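Somonwood open day — notes before I forget

Got there late, wrong bus, so missed the welcome talk. Oct 20, 2023, college main hall and then up the back stairs to the robotics club, which is what I'd come for. 17 students in it this year, up from six. Sign-in sheet, sticky badge, weak coffee.

First room was the Hirkia lot — line-following buggies on a taped track. One kept giving up at the same bend. Tibor Halász (runs the club, teaches maths the rest of the week) said the bend is staying, it's good for them. Fastest lap wins a bag of crisps. Budget for the whole term is £400 and most of that had gone on batterys.

Second room, the student project. Called Nilow. Idea is you do a small everyday job by hand, holding a pair of grippers, and the recordings go towards teaching an arm to do it later. Lids, trays, packets, that sort of thing. Wing-yan Wu, second year, talked me through it at speed. She wants four tasks finished before the Palaniappan Cup entry goes in and they have one they're happy with. Lids are the hard bit apparently. Knobs too small, glass slides about.

Had a go myself. Much harder than it looks! You stop trusting your own wrists. Dropped a packet, then dropped it again. A boy of maybe nine went after me and was better straight away — his mum very pleased.

Questions I didn't get to ask: who marks a try as good or bad, and do left-handers do it diferently. Will email.

Upstairs again for the prizegiving but the mic had gone, couldn't hear a word from the back. Bought a raffle ticket, no luck. They meet after lessons in the same rooms and visitors are fine if you ring first.
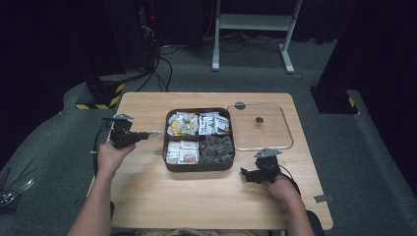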